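24 April 2023

Natural dye tests, marigold batch. Bench 2, windows open.

Weighed out the wool first. Four skeins from the Lulum cone, scoured last week with the neutral soap and dried on the rack. Total dry weight 207 g. I had written 270 on the tag, so the tag is wrong and I have crossed it out. If anyone worked out alum from that tag, please redo it.

Alum at 12 percent of the weight of fiber, so 24.8 g. Dissolved in a cup of hot tap water and added to the small pot. No cream of tartar this time. The last batch had it and the yellow went pale and a little green, and I want to see what happens without it before blaming the flowers.

Wool into the mordant pot at 9:40. Brought it up slowly over an hour and held it just under a simmer for another 45 minutes. The probe thermometer reads high again – it said 104 C in water that was not even moving. Used the glass one instead. Left the wool to cool in the pot until after lunch.

Dye pot: the dried marigold heads from the paper sack marked Premov, last season's. Pulled the petals and threw out the green parts, which took longer than the rest of the morning put together. 361 g of petals once cleaned. Simmered one hour, strained twice through muslin. The liquor was a strong orange-brown and smelled like wet hay. Topped up with tap water to the line on the big pot.

pH of the liquor by strip was between 6 and 7. Our strips are old and the colors are hard to tell apart in that range. Need new ones.

Skeins A and B went in at 1:15. C went in at 1:15 as well but came out after 20 minutes, to get the light shade. D was held back for the iron test.

Results as of 4:00, still damp, so these will change:

A – deep gold, even all the way through.
B – same gold, but with a paler band where the tie was. I tied it too tight. Figure-eight ties from now on, loose enough to get two fingers through.
C – clear yellow, nicer than I expected. Closest so far to the sample card for the runner.
D – 30 minutes in the dye, then a dip in the iron pot. Olive, going toward brown at one end. The iron was not stirred in properly before the skein went in. Worth repeating with half as much iron.

Despina Rallis asked whether the gold will hold up in a window. I don't know yet. Wound a length from each skein onto card and covered half with foil. The cards are taped to the south window, second pane. Please leave them there until the end of the month at least. The weld and madder cards from March are on the pane next to them, and the weld has already lost some brightness on the open half.
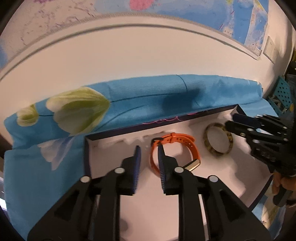 White tray, dark navy rim with the pink scalloped line.

Wash-off: two rinses in warm water, then one with a few drops of soap. The first rinse ran quite yellow for A and B, much less for C. The third was nearly clear for all of them. D gave off a gray tint until the last rinse and I would not knit it next to anything white.

Kept the leftover liquor, 900 ml, in the jar with the blue tape. It will not last more than a week even in the fridge. Anyone who wants to try it on cotton is welcome to it, but cotton needs the tannin step first and I have not done any.

The Grarker hot plate tripped the breaker once, at 2:10, when the kettle was on too. Keep the kettle on the other wall.

To do
Order pH strips and alum. We have one bag of alum open, 1000 g when new, now under half.
Relabel the Lulum skeins with correct weights.
Repeat D with half the iron, stirred in well and left five minutes before the wool goes in.
Try fresh petals against dried in the fall if the plot does well.
Scrub the iron pot and write IRON on the lid as well as the side – the lid has been on the wrong pot twice now.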